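Kapitel 4
Vom Reden über Farben

Wer schon einmal mit einem anderen Menschen vor einem Regal mit Wandfarben gestanden hat, der weiß, wie schnell man sich uneins werden kann. Für die eine ist der Musterstreifen noch Blau, für den anderen längst Grün, und beide sind ein wenig gekränkt, dass der andere das nicht sieht. Mit solchen kleinen Streitigkeiten wollen wir uns in diesem Kapitel beschäftigen, und ich verspreche Ihnen, dass wir dabei ziemlich weit herumkommen: vom Gemüsestand über das Wörterbuch bis zu der Frage, ob eine Sprache uns vorschreiben kann, was wir unterscheiden.

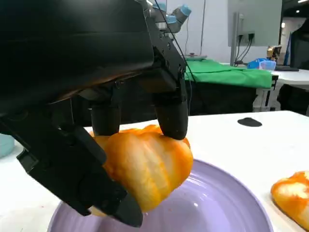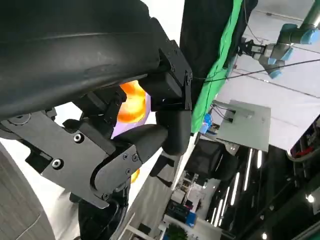
Fangen wir mit einem Wort an, das Ihnen harmlos vorkommen wird, nämlich mit »orange«. Sie haben es vermutlich als Kind gelernt, irgendwo zwischen »gelb« und »lila«, und seitdem nicht mehr darüber nachgedacht. Dabei ist es im Deutschen ein recht junger Gast. Es kam mit der Frucht und über das Französische zu uns, und bevor es sich eingebürgert hatte, musste man sich anders behelfen. Man sagte »gelbrot« oder »rotgelb«, man verglich mit Safran oder mit Feuer, oder man ließ die Sache einfach unter »rot« laufen. Das letzte Verfahren hat Spuren hinterlassen. Denken Sie an das Rotkehlchen! Seine Brust ist, wenn man einmal ganz ruhig hinschaut, deutlich orangefarben, und doch kommt kein Mensch auf den Gedanken, den Vogel umzutaufen. Ähnlich geht es uns mit rotem Haar und mit dem Fuchs, den wir im Lied und im Märchen rot nennen und der es streng genommen nur mit viel gutem Willen ist.

Jung ist das Wort auch in seinem Benehmen. Ein gut eingewöhntes Adjektiv lässt sich beugen: ein roter Mantel, mit dem roten Mantel, die röteste Nase von allen. Bei »orange« geraten viele ins Stocken. Heißt es »ein orange Schal«, »ein oranger Schal« oder doch »ein orangener Schal«, mit diesem eingeschobenen n, das so freundlich klingt und von Deutschlehrern so ungern gesehen wird? Wer sich nicht festlegen mag, flüchtet in »orangefarben« oder »orangefarbig«, und damit ist man tatsächlich auf der sicheren Seite. Dasselbe Zögern kennen Sie von »rosa«, »lila« und »beige«. Alle diese Wörter kamen von außen, und drei von ihnen, Orange, Rosa und Lila, hingen ursprünglich an einer Frucht oder einer Blüte. (Das Veilchen hat es mit »violett« übrigens besser getroffen, das beugt sich brav wie ein einheimisches Wort. Warum wohl? Sprechen Sie die Formen einmal laut vor sich hin, dann hören Sie es vermutlich schon.)

In der Sprachwissenschaft hat man versucht, Ordnung in diese Fülle zu bringen, und dafür den Begriff der Grundfarbwörter geprägt. Gemeint sind Wörter, die aus einem einzigen Stück bestehen, die allen Sprechern geläufig sind, die sich auf beliebige Gegenstände anwenden lassen und die nicht bloß eine Spielart einer anderen Farbe bezeichnen. »Blau« erfüllt das alles mühelos. »Himmelblau« fällt heraus, es ist zusammengesetzt und eine Sorte Blau. »Blond« fällt ebenfalls heraus, und das überrascht manche, denn das Wort ist kurz und jedem vertraut. Aber versuchen Sie einmal, ein blondes Auto zu verkaufen! Man spricht von blondem Haar, allenfalls noch von einem Bier, und damit ist der Vorrat auch beinahe erschöpft.

Nun gibt es Sprachen, die mit erheblich weniger Grundfarbwörtern auskommen als das Deutsche, und andere, die sich an einer Stelle mehr leisten, an der uns eines genügt. Das Russische hat für helles und für dunkles Blau zwei verschiedene Wörter, die sich zueinander ungefähr so verhalten wie bei uns Rosa und Rot. In wieder anderen Sprachen teilen sich Blau und Grün ein gemeinsames Wort. Daraus hat man früher gern geschlossen, die Menschen dort könnten Blau und Grün gar nicht auseinanderhalten. Bitte lassen Sie sich zu diesem Schluss nicht verleiten. Wir selbst haben im Alltag auch kein eigenes einfaches Wort für die Farbe von jungem Buchenlaub und erkennen sie doch jedes Frühjahr mit Vergnügen wieder.

Wie man so etwas untersucht, lässt sich an einer kleinen Erhebung zeigen, auf die wir in diesem Kapitel mehrfach zurückkommen. Gøran Kvam hat im Juni in der Hafenstadt Dirkport 12 Personen gebeten, Farbkärtchen zu benennen. Die Hälfte von ihnen, also sechs, war mit Norwegisch aufgewachsen, die andere Hälfte mit Deutsch. Jede Person sah die Kärtchen einzeln und in zufälliger Reihenfolge, bei gleichbleibendem Licht, und sollte das erste Wort sagen, das ihr einfiel. So kamen knapp bemessene, aber sehr lebendige Antworten zusammen, und mit ihnen allerhand Seufzer, Rückfragen und Selbstkorrekturen, die Kvam dankenswerterweise alle mitgeschrieben hat. Gerade diese Nebengeräusche sind lehrreich. Bei einem satten Rot antworteten die Befragten ohne jedes Zögern. Im Übergang zwischen Rot und Gelb dagegen hörte man »orange, nein, eher so ein Ziegel«, oder »Lachs, sagt man das noch?«, und eine ältere Dame bestand darauf, das betreffende Kärtchen sei »aprikos« und sonst gar nichts.

Merken Sie sich bitte zwei Ausdrücke, wir brauchen sie ständig. Den Bereich, in dem sich alle rasch einig sind, nennen wir den Kern einer Farbkategorie. Dort, wo die Antworten auseinanderlaufen und die Leute anfangen zu vergleichen, zu basteln und zu seufzen, befinden wir uns am Rand. Kerne sind von Sprecher zu Sprecher erstaunlich stabil, Ränder wandern. Sie wandern sogar bei ein und derselben Person, je nachdem, ob sie gerade an Stoffe, an Gemüse oder an Autolack denkt.

Abschnitt 4.1 behandelt die Geschichte der deutschen Farbwörter, 4.2 ihre Beugung und ihre Zusammensetzungen. In 4.3 vergleichen wir mehrere Sprachen miteinander, und in 4.4 dürfen Sie selbst eine kleine Befragung planen, am besten zu zweit.

Zum Einstieg

Notieren Sie, bevor Sie weiterlesen, alle deutschen Farbwörter, die Ihnen in einer Minute einfallen, und zwar in der Reihenfolge, in der sie kommen. Streichen Sie anschließend die zusammengesetzten. Bitten Sie dann jemanden aus einer anderen Generation, dasselbe zu tun, und legen Sie die beiden Listen nebeneinander. Heben Sie die Zettel gut auf, in Abschnitt 4.2 arbeiten wir damit weiter.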